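Como ler o rótulo de um suplemento de magnésio sem cair na conversa da embalagem

Por Lena Baran
Atualizado em 2025-10-25

Magnésio virou o suplemento que todo mundo recomenda a todo mundo. Para dormir, para cãibra, para ansiedade, para prisão de ventre, para "energia celular", seja lá o que isso queira dizer. Uma parte disso tem algum fundamento, outra parte é texto de vendedor. Este passo a passo não vai dizer se você precisa tomar. Isso é conversa para o médico ou o nutricionista, de preferência com os seus exames em cima da mesa. Serve para quem já recebeu a recomendação e está parado diante da prateleira com dois potes na mão.

Antes de começar

Deixe à mão a receita ou a anotação do profissional. Se nela está escrito só "magnésio, uma cápsula por dia", ligue e pergunte a quantidade em miligramas e o tipo. Uma cápsula não é medida de nada.

Quem tem doença renal não deve comprar magnésio por conta própria. O rim é que elimina o excesso, e com o rim comprometido o mineral pode se acumular no sangue. O mesmo cuidado vale para gestantes e para quem toma remédio de uso contínuo.

Passo 1. Ignore a frente do pote

A frente é publicidade. Palavras como "premium", "avançado" e "alta absorção" não dizem quanto você vai ingerir. Vire a embalagem e procure a tabela nutricional. Se a loja on-line não mostra foto legível da tabela, eu não compro ali.

Passo 2. Ache a quantidade de magnésio elementar

Aqui mora a maior parte da confusão. O magnésio vem sempre ligado a outra substância, e o peso do composto é bem maior que o peso do mineral. Um pote pode anunciar um número enorme de citrato de magnésio e entregar uma fração disso em magnésio de verdade. O que interessa é a linha "magnésio" da tabela, em mg por porção.

Se só aparece o peso do composto e não há como saber o elementar, devolva à prateleira.

Passo 3. Confira o tamanho da porção

A porção pode ser uma cápsula, duas, ou uma medida de pó. Peguei há pouco tempo um pote da Vasier com 32 cápsulas e achei barato, até ler que a porção eram quatro. Dava para 8 dias. O da Wasilewska, ao lado, custava mais e durava mais. Faça a conta por dia de uso, com a dose que recomendaram a você, e só depois compare preços.

Passo 4. Veja qual é a forma

Óxido: barato, concentrado e pouco absorvido. Costuma soltar o intestino.

Citrato: absorve melhor e também tem efeito laxativo, que para alguns é justamente o objetivo.

Glicinato ou bisglicinato: em geral mais bem tolerado pelo estômago. Fama de ajudar no sono, com evidência bem mais modesta do que a fama.

Treonato: caro. As promessas sobre memória se apoiam em poucos estudos com gente, e eu esperaria mais antes de pagar a diferença.

Desconfie dos "complexos" com cinco ou seis formas misturadas. Quando o rótulo não separa a quantidade de cada uma, a mais cara pode estar ali só em traços — e o óxido fazendo o volume.

Passo 5. Leia os outros ingredientes

Muitos produtos trazem vitamina B6, zinco ou melatonina junto. Se você já toma um multivitamínico, some tudo. Excesso de B6 por muito tempo pode afetar os nervos, e isso raramente aparece em letra grande. Nos pós com sabor, olhe também açúcar, adoçante e sódio.

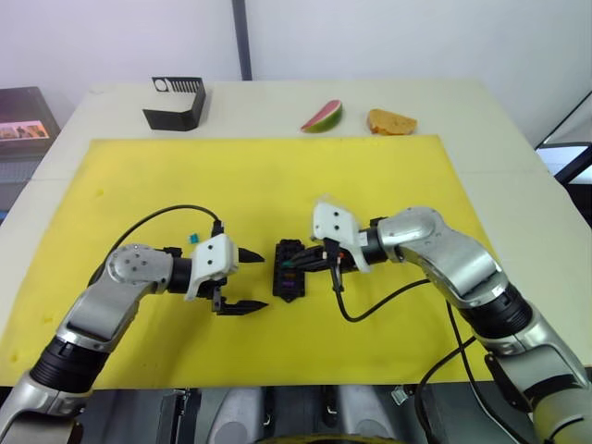
Passo 6. Procure lote, validade e fabricante

Nome e endereço do fabricante, número de lote, prazo de validade e um canal de atendimento que responda. Parece básico, mas a Teresa Zieliński, farmacêutica que revisou esta página, ainda recebe no balcão potes sem metade disso, comprados pela internet. Selo de laboratório independente é bom sinal quando dá para conferir o laudo. Um selo dourado escrito "qualidade garantida" foi desenhado por alguém do marketing.

Passo 7. Acerte o horário com os outros remédios

O magnésio atrapalha a absorção de alguns antibióticos, do remédio para tireoide e de certos medicamentos para osteoporose. O intervalo entre um e outro varia conforme o remédio, então pergunte ao farmacêutico levando a lista completa. Tomar com comida costuma diminuir o enjoo.

Quando parar

Diarreia que não passa, náusea forte, fraqueza muscular fora do comum, sonolência exagerada ou batimento irregular: suspenda e procure atendimento. E marque uma data para reavaliar. Se em dezembro você continuar dormindo mal como antes, talvez o problema nunca tenha sido magnésio.

Dúvidas que chegam por e-mail

Spray e óleo para passar na pele funcionam? Os estudos são poucos e fracos. Eu não contaria com isso para corrigir uma deficiência.

Dá para conseguir só com alimentação? Muita gente consegue. Feijão, semente de abóbora, castanhas, aveia e folhas verde-escuras têm bastante, e não vêm com cinco formas misturadas no mesmo pote.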